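Nindineck Footwear Project
Interim progress report to the Frandsen Fund
Reporting period ending March 2025
Submitted by Kolbrún Østergaard, Project Manager

1. Purpose of the report

This report sets out progress on the Nindineck canvas shoe, for which the Fund awarded a development grant to the Jesavby workshop. It covers design, sampling, sales planning and spending. It follows the headings agreed with the Fund's grants officer, Marion Cairns, at the start of the award.

2. Design and materials

The upper pattern was signed off in February. The shoe will be offered in three colourways: slate with a cream lining, rust with a brown lining, and undyed canvas. A fourth, dark green, was withdrawn when the dyed cloth failed to match between rolls. Unnur Bjarnason has kept the lab dips in case the mill can improve its results for a later season.

The toe box has been widened slightly following comments from the first wear trial. The heel label, previously printed, is now woven. This adds a small amount to the unit cost, which has been met from the savings on packaging reported last time.

3. Sampling and wear trial

A total of 40 pairs were issued to wearers in Jesavby and Skerkport. Wearers were asked to use the shoes on at least 4 days a week and to return a short form at the end of the trial. Most comments concerned fit across the forefoot and the length of the laces, and both points have been passed to the pattern room. Two pairs were returned with the foxing tape lifting at the toe. The supplier has been asked to review its adhesive, and we await a written reply.

The second trial will use the revised last. Forms have been shortened at the request of wearers, and the question on colour has been moved to the first page.

4. Production and sales planning

The first production order has been set at 2,537 pairs across all sizes. The size split was drawn up by Elínborg Bergmann from the workshop's sales of its earlier plimsoll, with more pairs allotted to the smaller sizes than the factory first proposed.

The Skerkport shop will carry the full range from launch. Discussions with other stockists are continuing, and none has yet been confirmed in writing. The lookbook is at proof stage. Its text has been approved, but the order of pages is still to be settled.

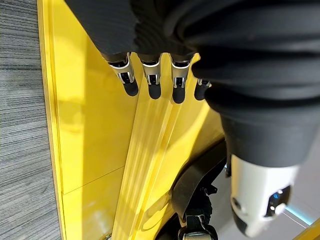

Box artwork has been sent to the printer with the corrected size table. Delivery of the boxes will be timed to follow the uppers, as storage at Jesavby is limited.

5. Spending

Spending to date is within the agreed budget. The line for pattern cutting is fully spent. The line for travel is underspent, one factory visit having been replaced by calls, and we ask the Fund's permission to move the balance to the second wear trial. A full statement of accounts has been prepared by Auður Kragh and is sent under separate cover.

6. Matters for the Fund's attention

We request a decision on the transfer described in section 5 before the second trial begins. We also ask the Fund to confirm the wording of its credit on the inside of the box lid, as the printer requires this before plates are made.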